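Sixteen provinces and a very angry duke

I said I was going to bed at a reasonable hour. Then I loaded up my Merrick game "just to check on the harvest" and the next time I looked up it was ten past two and I was at war with half the river.

For those of you who only come here for the soup posts, sorry, this is one of the other ones. Gedumov is a grand strategy game, very map, very menus, set on a made-up continent in something like the late Middle Ages. You pick a realm, the clock runs, and you try not to get eaten. I've been playing it on and off since October and I'm still bad at it, but I'm bad at it in a more interesting way now.

My first few runs were all as Prusgate, the big rich one in the middle that the game more or less tells you to pick. You have money, you have a proper army, you have ports. I got bored every time. By year 5 I was so far ahead that I was just clicking through marriage offers and building granaries. So this time I went for Merrick, a soggy little county in the north with three provinces, no coast, and a ruler whose traits are Pious, Gouty and Suspicious. I love him. I have never been so attached to a portrait of a man in a bad hat.

The opening is rough. You can't afford a standing army, so you're on levies, and levies go home at harvest whether you're in the middle of a siege or you aren't. I lost my first war this way. I had the walls down to a sliver, the month ticked over, and my whole army just wandered off to cut barley. I sat there with my hands in my lap. Then I reloaded (don't judge me, I wasn't playing on the locked save) and started the same war in late autumn, and it went like butter.

So that's tip one if you're trying Merrick – go to war when it's cold. You take some losses to weather but your men stay put. And the neighbors mostly don't expect it, because the AI likes to pack up its own levies after the leaves turn.

Tip two is about salt. There's a tiny salt works in your easternmost province that starts the game ruined, and the repair price looks horrible. Pay it anyway! I ignored it in two separate attempts and was broke both times. Once it's up, every realm upriver wants to trade with you, and a realm that's trading with you gets a penalty to declaring war on you. It's cheaper than castles by a mile.

My friend Victor Nyanda disagrees with me on this, loudly, over voice chat, most evenings. He thinks you should go straight for mercenaries, borrow the money from the abbey, and grab the duke's bridge town before anybody's awake. He's done it, too. He also got excommunicated and had his ruler pushed down a well, so I'll stick with salt.

Anyway. Last night. I'd crawled up to 16 provinces, which for Merrick is practically an empire, and I'd finally married my Gouty Suspicious man's daughter into the duke's family. The idea was to wait, let the old duke die, and let my grandson inherit the lot. Lovely plan. Very patient. The duke was 69, he had a cough, I was basically measuring the curtains.

He got better. He got better, remarried, and had twins. And then – I still can't quite believe this – he claimed my salt works on the grounds that his new wife's great-uncle had once owned it. So now I'm fighting him, and his cousin, and a bishop, on a river with exactly one crossing that I don't hold. My grandson is on the other side of the war. He's four and he's technically commanding the left flank.

I'm playing with the Fuvoseck mod, by the way, and a few of you asked about it under the last post. It redoes the succession rules and adds a ton of family events, and it swaps the map font for one you can read without leaning into the monitor. The family stuff is what makes it for me. In the base game, children are sort of stat blocks waiting to turn sixteen. With the mod they have feuds and favorites and run off to join monasteries. My second son hates my third son over a horse. It's been going on for years and I've started planning foreign policy around it.
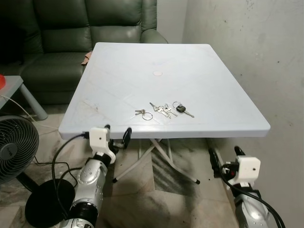 Can you add Fuvoseck to a game you've already started? You'll need a new campaign, because the mod sets up all the family trees on the very first day and an old save won't have them.

I found that out the slow way, with an old Prusgate save that loaded fine and then crashed on every birth. Back up your saves folder before you install anything, and turn off the other portrait mods first, as they fight over the same files and everyone ends up bald.

As for the duke, I think I've got one decent move left. If I can hold out until the first snow, his levies should go home and mine won't, and there's a ford further north that only opens when the river's low. Victor says it's a trap and I should give up the salt and keep my grandson sweet. I'm going to try the ford. I've made a big pot of coffee and I've told everyone I'm busy until bedtime, so if the next post is about Prusgate again you'll know how it went.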